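Calloway Pop-Up Caterpillar House

If you've ever found a stripy little caterpillar on the nettles and wanted to watch what it does next, you'll love this one. The Calloway is a fold-flat mesh house with a clear front panel, a zip down one side and enough headroom for butterflies to hang and stretch their wings once they're out.

We've had 8 of them going at Stokeo since the spring, mostly with small tortoiseshells and peacocks, and Anil Chowdary raised 143 butterflies in his over one season - all released on the bank behind his allotment!
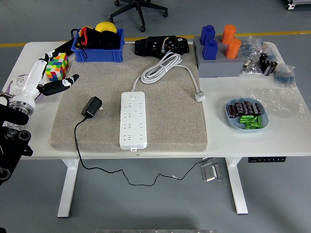

The mesh is fine enough to keep parasitic wasps out, and the floor lifts away so you can tip out the droppings (there will be a LOT of droppings). Stand your cut nettles in a narrow-necked jar and plug the top with cotton wool, or the caterpillars will wander down the stems and drown. Change the leaves every morning. Keep the house out of direct sun.

Ásdís Østergaard wrote to tell us hers still had a chrysalis in it in September, so don't pack yours away too soon.

Comes with a hanging loop, two spare floor liners and the Uvel leaf guide, which covers food plants for the common garden species. Wipe clean with warm water, no soap. Caterpillars not included - have a look in your nettle patch first!

Also in this range: Sonlow moth box, spare liners, nettle seed (1,000 per packet)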